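Jineo Two-Arm Tabletop Kit: Your Questions, My Answers

By Aurelia Onu
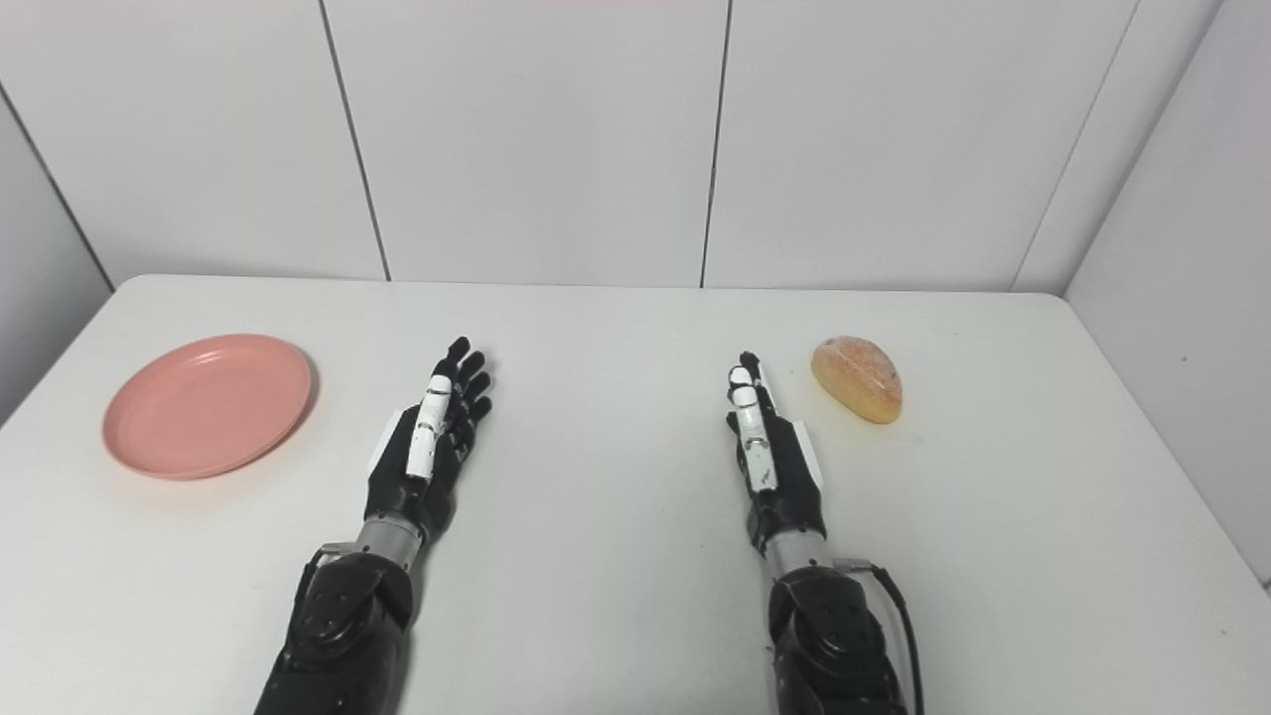 Plate on the left, roll on the right, both hands palm-down on the table between them.

I've been living with the Jineo two-arm kit since May, and my inbox has been filling up with questions ever since I mentioned it. So I've pulled the ones I get most into one page. I bought mine with my own money through Binditz, who sell it and handle the setup. I don't get anything if you buy one, so grumble or gush as you like!

What exactly do I get?

Two arms, two hands with fingers, the cables, the control box, a stand, a power supply and a year of the software. You don't get a table. You also don't get a computer, which surprised me (it's on the order page, I just skimmed past it like everybody else). Any fairly recent desktop with a decent graphics card will run it.

The box of practice objects is sold separately. I skipped it and used stuff from my kitchen.

Is it a finished robot or a project?

Somewhere in the middle. The arms come assembled and tested, so you won't be soldering anything. But if you're hoping to unpack it in the morning and have it setting the table by lunch, nope. Plan on a weekend to get it bolted down and calibrated, and then a good long stretch of teaching it things.

How do you teach it?

You put on the gloves and do the task yourself while the arms copy you. Each run gets saved. Once you have enough of them, you hand the whole pile to the training software, leave it going overnight, and try out the result the next day.

My first real task was putting a bread roll on a plate. I recorded 112 runs before I trained anything, and that gave me something that worked if the plate was more or less where I usually put it. Then I went back and recorded a bunch more with the plate and roll all over the place, ending up at 428. That second batch made a much bigger difference than any setting I fiddled with. If I were starting over I'd move things around from the very first run.

Why bread?

Because it's light, it's an awkward shape, and it doesn't shatter when you drop it! Rolls also vary a lot from one to the next, so the hand has to cope with something a little different every time. A wooden block teaches you much less.

Do use a fairly firm one. Very soft rolls get squashed flat after a dozen grabs, and then you've trained your robot to pick up a pancake.

How good is it at the task now?

Pretty good, with some moods. It gets the roll onto the plate most of the time. When it misses, it's nearly always because the roll was lying at an angle it hadn't met much, so the fingers close on one end and the whole thing spins away. The plate side of things is easier than I expected. I thought the rim would be trouble and it hasn't been.

Speed is another story. It's slow. I could make a sandwich and eat it in the time it takes to do a few runs. There's a faster mode, but my success rate dropped when I tried it, so I've left it alone.

Do I need two hands, or could I save money with one?

There's a single-arm version and I nearly bought it. For simple pick-up-and-put-down jobs, one is plenty. I went for two so I could hold something steady with one hand and work on it with the other, like keeping a bowl still while stirring. If you know you'll never want that, get the single and spend the difference on a better computer.

One thing to know: training with both arms takes longer, even when one of them is barely moving. The software still has to learn that the idle hand should stay put.

How strong is the grip?

Strong enough for a full mug, gentle enough for a ripe peach if you set the force limit low. The default limit is too high for food, in my opinion. Change it before you start recording, not halfway through like I did, or your early runs and your later ones won't match.

What kind of table and background should I use?

Something plain, matte and steady. Shiny tops throw reflections that can confuse the cameras, and a wobbly table will ruin your calibration every time the arms speed up or stop short. Mine has picked up a few scuffs and it hasn't made any difference to the results.

A plain background helps too, especially at the start. Once a task works well you can add a bit of clutter behind it and see how it copes. And pick objects with a color that stands out from the table. A white plate on a white table made me want to cry.

Do the cables get in the way?

Now and then. Leave a loose loop near each wrist so it can turn all the way, and check that the slack can't swing in front of the hand. I taped mine down too tight the first time and the wrist stopped partway through a turn with an error code. Marlina Lumenta on the Binditz support desk spotted the problem from my description in one email, so points to her.

How noisy is it?

Quieter than my dishwasher. There's a soft whine when the arms move and a fan in the control box that runs the whole time. I work next to it with no trouble, but I wouldn't want it in a bedroom.

Is it safe around kids and pets?

Not unattended. It does stop when it bumps into something, and there's a big stop button that you should mount where you can reach it without looking. Still, those are real motors. I switch it off at the wall when I leave the room, and I wouldn't let a child put a hand on the table while it's running.

What upkeep does it need?

Wipe the fingers down after food (crumbs get into the joints otherwise), check the screws on the forearms once a month, and recalibrate if you move the stand. The manual says the finger tendons should be looked at after 2,000 grips. I passed that a while back and mine were fine, though the thumb on one hand had gotten a tiny bit slack. It took a small turn of a screwdriver to fix.

What's the worst thing about it?

The software updates. One of them moved every menu and reset my saved positions, and there was no warning. Back up your settings folder before you update anything. I'd also love a printed manual - scrolling through a PDF with gloves on is no fun at all.

Can I try before I buy?

Yes, Binditz does remote demos and in-person ones by appointment. Ask to wear the gloves yourself, and bring an object from home that you'd like it to handle. They were happy to let me do that, and I learned more from fumbling with my own potato peeler than from the whole sales talk.

Would you buy it again?

I would, yes. I'd budget more time and buy the spare finger pads up front, as shipping on a small order is silly. Next on my list is getting it to move the roll off the plate again and onto a cutting board. I've started recording those runs and I'll add the results to this page when I have some.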